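Flellunside Guest House, Avby
Frequently asked questions

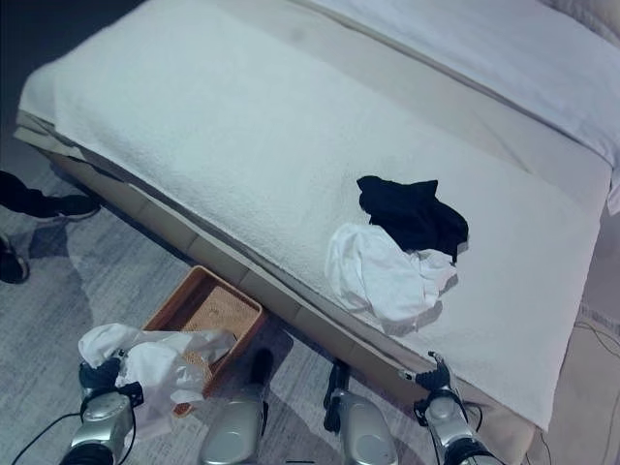
At what time can I check in?

Check-in is from three in the afternoon until eight in the evening. If your bus or ferry arrives later than that, please write to us the day before, and we will send you the code for the key box next to the green door. The code is changed after every guest, so the code from your last visit will not work.

When must I leave the room?

By half past ten in the morning. You can leave your bags in the hall until the evening bus. The hall is not locked during the day, so we ask you to keep your passport and money with you.

How do I get to you without a car?

Take the bus from the ferry terminal in the direction of Avby and get off at the stop called Old School. From there you walk uphill for ten minutes. The road has no sidewalk and no lights, and in winter it is good to have a flashlight. The last bus waits for the last ferry, but only if the ferry is less than half an hour late. When it is later, call us and we will order the taxi from the village. There is one taxi, and the driver does not take cards.

Can I park at the house?

There is space for five cars behind the house. We cannot reserve a place for you. When it is full, you can park by the church, but please not in front of the cemetery gate. Large campers cannot turn in our yard. Two of them have tried, and the stone wall has been repaired two times.

Is breakfast included?

Breakfast is included for all rooms and is served from seven to half past nine. It is a cold breakfast with bread, cheese, ham, boiled eggs, yogurt, and jam from our own plums. Porridge is made if you ask for it the evening before. If you leave for an early ferry, write your name on the list in the kitchen and you will find a paper bag in the refrigerator.

Do you serve dinner?

We do not. The restaurant Jolletti is in the harbor, a walk of twenty minutes from the house. It is closed in January and February, and outside of the summer it is better to call before you go. You are also welcome to cook in the guest kitchen. Please finish by ten in the evening, as the two small rooms are directly above it and the floor is thin.

What can I buy in the village?

The Vahidi shop has bread, milk, vegetables, batteries, gas for camping stoves, and most things that one forgets at home. It also works as the post office, but packages only go out in the morning.

What is the difference between the rooms?

The house was built as a school and the rooms are not equal. Rooms 1 and 2 were one classroom and have high windows and a view of the bay. Rooms 3 and 4 are smaller, cheaper, and warmer. Room 5 is under the roof. It is the quietest one, but a tall person cannot stand straight beside the bed, and the stairs are steep. If you have trouble with stairs, please ask for Room 1, which is on the ground floor and has its own bathroom.

Are towels and bed linen included?

Both are included. For a stay longer than four nights we change them in the middle of your stay. For swimming in the bay, please use your own towel.

Can I wash my clothes?

The washing machine is in the basement and costs 2 euros for one wash. Put the coins in the glass jar. We have no dryer. There is a line in the garden and another one in the basement for rainy days, and in the basement things need a full night at least. Hikers who have only one set of clothes should think about this before they start the machine.

How good is the internet?

It is good enough for mail and for reading the news. For video meetings it is good in the morning and weak in the evening. In Room 5 you will have a better connection with your own phone.

May I bring my dog?

Dogs are welcome in Rooms 1 and 3, for 125 euros per week or 20 euros per night. Please tell us when you book. There are sheep on both sides of the path to the lighthouse, and a dog has to be on a leash there in all seasons. The farmer is strict about this and we agree with him.

How far is the lighthouse?

The path begins behind our garden and is 2,151 meters long up to the lighthouse door. We know the number so exactly because the school children measured it, and it is still painted on the wall in the breakfast room. Count on forty minutes in each direction, more after rain. The lighthouse itself is open to visitors from June until the end of August.

What are the books in the hall?

The school left its library to the house, and guests have added to it. There are some 1,000 books in seven languages. You may take one home if you leave another one. The old atlases stay here, please.

How can I pay?

You can pay by card or bank transfer. We take one night as a deposit when you book, and the rest on arrival.

What happens if I must cancel?

Until fourteen days before arrival you get the full deposit back. After that we keep it, but you can use it for another stay within one year. If the ferry company cancels because of storm, you pay nothing for the nights that you could not come.

Who do I write to?

Karine Carrier answers questions about bookings and payments, in English or French. Gertraud Auer is in the house most days and can help with everything about the rooms, the paths, and lost things. She prefers the phone. In the winter months it can take us two days to answer an e-mail.

Prices and bus information last checked on 27 November 2024.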